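Kernis Snack Club: Common Questions

How many bags come in a box?
Three, plus two dip packets. Boxes ship on Friday.
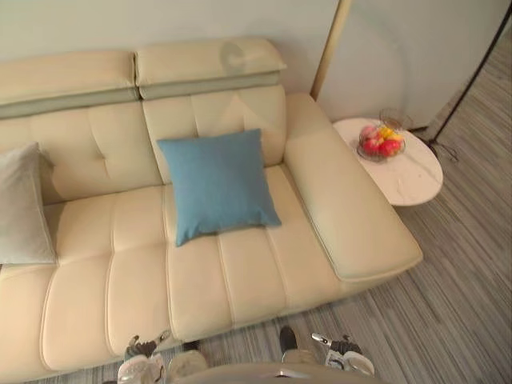
Blue cushion on a cream sofa

Are the chips spicy?
Only the Figueroa chili rings. The sauce is packed separately, so you can skip it.
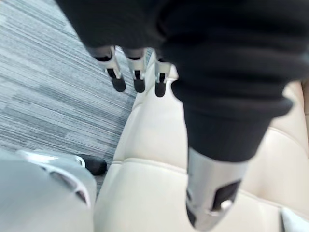

Dark fabric in soft folds

How long does an open bag keep?
Eat it within three days. Clip it shut and store it in a cupboard.

Can I swap a flavor?
Yes, until the box ships. Plantain is the usual swap.
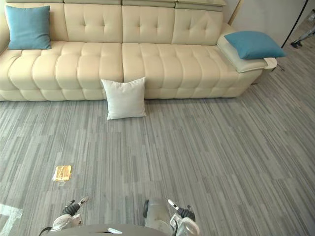 Elvia Beltrán: I swapped the lime chips for plantain in December and the change went through by the next box. The plantain ones need more salt.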